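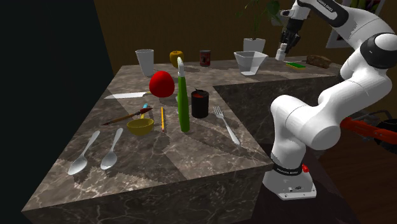
Die Küche in der Simulation, mit dem Arm von Franka Emika an der Marmortheke.

Greifer in der Küche vergleichen: Tipps für den eigenen Versuch

Wer einen Greifer für Küchenarbeit sucht, schaut meistens zuerst auf die Kraft und den Preis. Ich habe es am Anfang auch so gemacht und dann zwei Wochen verloren. Inzwischen vergleiche ich zuerst in der Simulation, und zwar mit gewöhnlichen Sachen, die in jeder Küche liegen. Die folgenden Hinweise habe ich für unsere kleine Gruppe gesammelt, einige kommen von Simin Talebi und Golnar Sharifi.

Die Theke

Stellen Sie die Theke nicht zu ordentlich auf. Besteck darf schräg liegen, ein Pinsel oder ein Bleistift darf dazwischen sein. Bei uns stehen auch eine hohe Flasche, eine Schüssel und Obst in der Nähe, denn der Arm muss auf dem Weg zum Ziel an etwas vorbei. Eine leere Fläche macht jeden Greifer gut.

Speichern Sie die Anordnung unter einem Namen, den man später noch versteht. Unsere heißt Stornwood, die schwierigere heißt Dorkby. Beide Greifer bekommen genau die gleiche Anordnung.

Die Reihenfolge der Gegenstände

Fangen Sie mit einem weichen Ding an, zum Beispiel mit einem Schwamm. Danach kommt etwas Rundes, dann etwas Schmales und Stehendes, zum Schluss das flache Besteck. Eine Gabel auf Stein ist für zwei Finger schwer, weil darunter kein Platz bleibt. Ich lasse die Finger zuerst ganz leicht die Platte berühren und hebe sie danach um einen Millimeter. Golnar macht es lieber ohne Berührung und stellt die Höhe vorher ein. Beides geht, aber man soll es nicht mischen, sonst kann man die Ergebnisse nicht vergleichen.

Pro Gegenstand mache ich 10 Versuche. Bei Besteck mache ich 40, dort ist die Streuung viel größer.

Salzstreuer und andere schmale Sachen

Einen Streuer fasst man besser am glatten Körper als am Deckel. Achten Sie darauf, dass beide Finger zur gleichen Zeit Kontakt haben. Kommt der linke früher, dann schiebt er den Streuer weg oder kippt ihn. 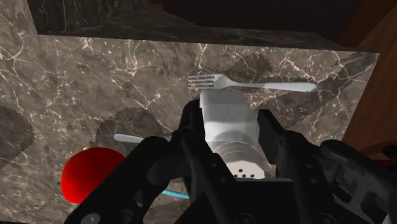

Wenn der Streuer schief zwischen den Fingern sitzt, öffne ich wieder ganz und beginne neu. Nachdrücken hilft selten. Beim Absetzen fahre ich die letzten Millimeter langsam und warte kurz, bevor die Finger aufgehen.

Die Kamera

Eine Kamera am Handgelenk zeigt den Griff von nah, aber der Greifer verdeckt viel. Für den Überblick brauchen Sie eine zweite, die fest neben der Theke steht. Glänzender Marmor mit hellen Adern ist eine gute Prüfung für die Erkennung, dunkle Schatten auch. Ändern Sie das Licht erst, wenn der erste Durchgang fertig ist.

Der Regler

Wir benutzen Torbridge mit den Standardwerten. Gholamreza Talebi hat die Steifigkeit bis zu 14 Mal geändert und ist am Ende fast wieder beim Anfang gelandet. Schreiben Sie deshalb jeden Wert sofort auf, auch die schlechten.

In meiner Tabelle stehen vier Spalten: Gegenstand, Greifer, gehalten oder gefallen, Bemerkung. Die Bemerkung ist meistens kurz, etwa „Finger zu tief“ oder „Flasche berührt“. Die Aufnahmen von den gefallenen Sachen hebe ich länger auf als die anderen.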